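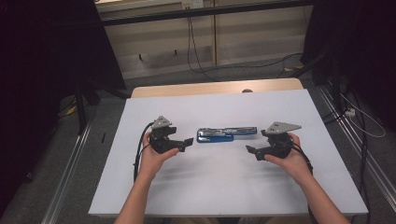
Starting position: one gripper in each hand, facing each other over the board.

February
By Ilse Goossens

6. Trying out the hand grippers as a pair

By now you've got both Wamance grippers paired with the Nemus box and you've done the single-hand checks in the last section. If you skipped those (I would have too), please go back and do at least the zeroing, as everything below gets very confusing when one side thinks it's shut and the other thinks it's half open.

I use a stapler for this. I've tried boxes, mugs and a set of measuring spoons, and none of them shows up a bad pair of fingers as quickly as something with a hinge in it. Any desk stapler will do, but take the staples out first!

Setting up

1. Clear a patch of board big enough to get both elbows over comfortably. A plain pale surface is best for the finger cameras.

2. Lay the stapler flat, long side towards you, and leave a gap at each end. You want to come in from both sides without having to nudge it.

3. Pick up the grippers from below and behind, fingers wrapped round the body. Let the cables run back along your forearms. I used to throw mine over my shoulder and spent half of every session being tugged backwards.

4. Press record on the Nemus box and wait for both counters to move. Mine read 3,551 on the left and 3,807 on the right last time I started, and that's fine. They count closings over the life of the gripper, so they'll never match.

Caution: keep your real fingers away from the links while the jaws are moving. The gaps between the bars close up faster than you expect, and it does pinch.

The opening test

5. Bring both tips in towards the stapler without touching it and hold still for a slow breath. Watch the two finger views on the screen. If one of them wobbles much more than the other, your grip on that side is too tight.

6. Stand the stapler on its base and use one gripper to lift the top arm while the other steadies the bottom. Swing it open a little at a time. I go in near the hinge with whichever hand feels less clumsy that day, and I've given up pretending it's always my right.

7. Let go with one gripper and back it off slightly, jaws open. You should be able to see straight through between the two fingers on the screen. 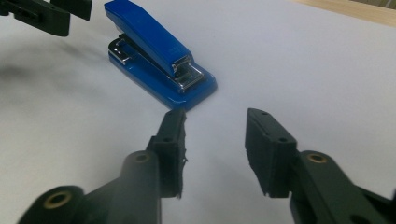
If you can't, or if one finger sits noticeably higher than its partner, stop there and redo the finger alignment before you go any further. It only takes a hex key and a bit of patience. While you're at it, have a look at the inner edges of the fingers for fraying. Karlijn trims hers with nail scissors. I leave mine until they start snagging on things, and so far we've had the same results, so suit yourself.

8. Go back in with both grippers and open the stapler as far as it will comfortably go. Don't force it past its stop. You're feeling for play at the pivots: a healthy gripper gives a firm, slightly springy push, and a worn one has a dead spot before anything happens.

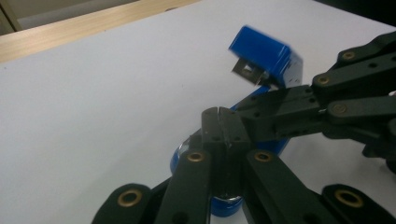
Step 8, with one gripper up at the hinge and the other down over the base.

Note: expect some blur in the finger views during this step. Anything that moves that close to the camera will smear a bit, so judge the sharpness by the fingertips and leave the stapler out of it.

9. Close everything up, lay the stapler flat again and repeat from step 5 with your hands swapped over.

Comparing finger sets

Sanne and I ran this test with the Steiner fingers and then the Fonelum ones. The Steiners are narrower at the tip and I much prefer them for getting in by a hinge, but they slide on anything glossy. The Fonelums hold better and feel like wearing mittens. For long sessions I'd still pick the Fonelums (sorry, Sanne).

Check the bushings every 2,000 closings whichever set you fit, and write the counter reading on the sheet in the lid. Finger swaps are in section 7.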